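Munteanu House Kitchen Group – minutes, March

Present: Valentin Tănase (chair), Anca Husar (minutes), 3 members. Apologies from the Praltbridge side.

1. Last minutes
Agreed, with one correction. The price for shelving was 1281, and Valentin still thinks it is too much for shelves.

2. Prep table
Anca proposed keeping the painted-landscape tablecloth as the permanent cover. Valentin asked how a printed cloth is supposed to survive chopping. Anca said the board goes on top. Valentin said he had met cucumbers before and they roll. No vote taken.

There was also a request to store the drying rack on the table. Two members doubted there is space for it beside the board once anyone starts cooking. Anca will measure, though the chair expects the answer to be no.
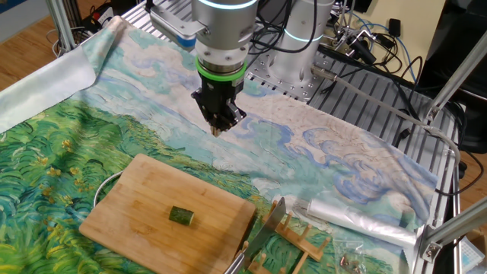
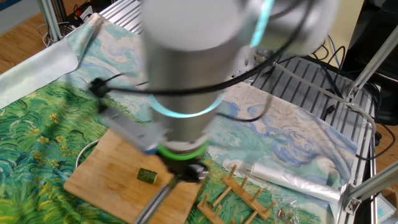 Cutting board and cucumber on the cloth, both views. The rack and the plastic bag are in the second.

3. Plastic bags
Members are asked to put bags away after unpacking. The same request was made last time – the chair would like it noted that he has no great hopes.

4. Cimalness recipe evening
17 names on the list. Anca is pleased. Valentin wants to know how many have paid, and the list does not say. Cucumber salad stays on the menu for now. Action: Anca to chase payments.

5. Any other business
Flunine has offered a second cutting board at a discount. Held over until we see it.

Closed 8:40 p.m.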